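The woman who cares for the old floors of Maglaya asked me not to print her name, so I will call her only the floor restorer. She received me in the former school, where she has worked since October.

"People think I make floors new," she told me. "I try to leave them old, but healthy."

The school has 748 boards on the ground floor, all of them pine. She knows the number well, as each board had to be listed before the work could begin. More than 200 were too weak to stay. The others she cleaned by hand with soap and a soft brush, and only then she took out the wax.

I asked if she never uses a sanding machine. She made a face. "Sometimes, yes. In the Trisolov house the paint was so thick that I had no choice. I did not enjoy it."

Her father laid floors too, but he did not wish her to learn the trade. "He said my knees would hate me. He was right about the knees." 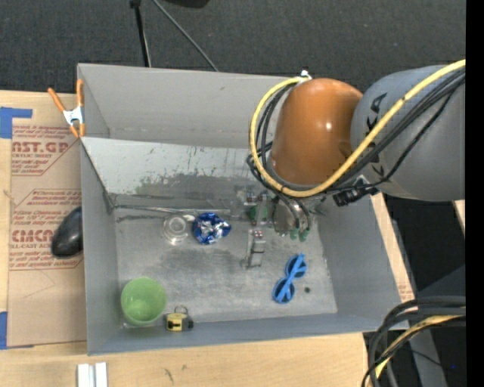 A worn floor, she says, must be read before it is touched, and she begins with the colour. Near the doors the boards are pale, and under the teacher's desk they are almost black. It is the same with any surface that is used, even the bottom of a grey bin, with its dark smudges around the middle and pale patches elsewhere. "First I look for one whole morning," she said. "My clients do not like to pay for this morning, but I put it on the bill."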